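Cleaning old paste off the CPU and sorting the memory - Flillwood bench notes
Updated Apr 14, 2020

Quick one, for the old desktop towers. Do the drives another time, leave that cage alone.

You need: a screwdriver, lint-free cloths, a bottle of cleaning alcohol (we get Gellia, any will do), a new tube of paste, a tray for screws.

1. Shut down, pull the mains lead, hold the power button in for 30 seconds.
2. Tower on its side, side panel off. Touch bare metal on the case before you touch anythng else.
3. Heatsink off. Undo the screws a bit at a time, corner to corner. Stiff? Twist gently, don't yank.
4. Leave the processor in its socket, lever down. Look for old paste on the top.
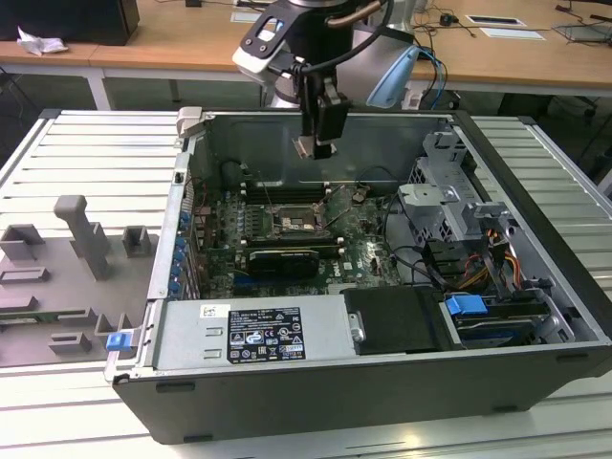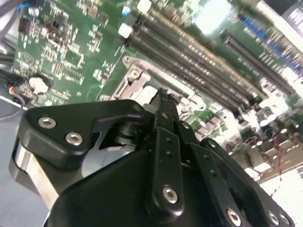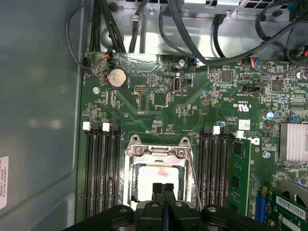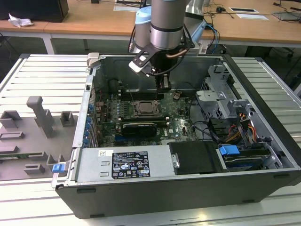

Side panel off, green board and CPU socket. Third picture has the pinkish-red residue on the processor.

5. Dab of alcohol on the cloth, never straight on the board. Wipe from the edge inwards. Takes 2 or 3 goes, fresh bit of cloth each time.
6. Let it dry. Properly.
7. Memory next. Open the latches, lift the stick straight up, check the contacts, push it back till the latches click. Which slot to fill first depends on the board - look up the service manual, dont guess.
8. Small blob of paste in the middle of the processor. Heatsink on, screws corner to corner again.
9. Fan lead back in. Easy to forget!

Panel on, power up, watch the temperatures for a while. If it beeps at you, reseat the memory and try again.

Drive swaps are on the Agudelo page.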